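Progress note to the Gandham fund, October 22, 2024

Thank you again for your patience over the winter - the Rustgate hydrophone is back on the seabed and we've had 90 days of clean sound from it so far.
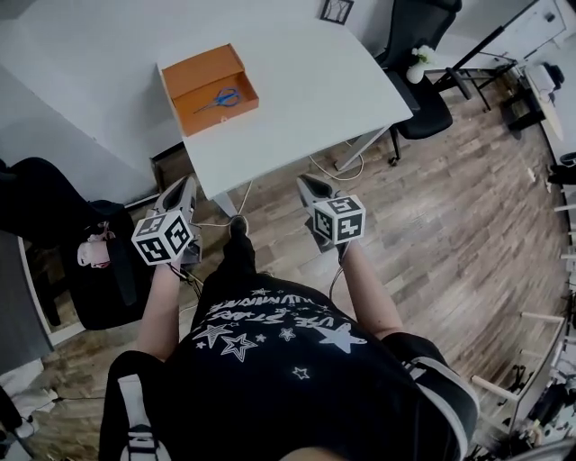 Listeners have tagged 368 clips since March, mostly harbour noise, but with some lovely humpback calls mixed in. We're still behind on the Laaksonen mooring, I'm afraid, as the new cable hasn't cleared customs.

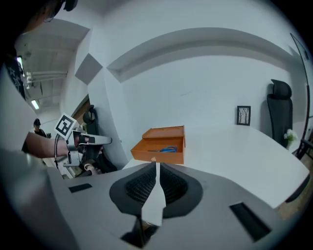 Spending to date on boat fuel is $804, a bit under what we'd planned, and we'd like to carry the rest over.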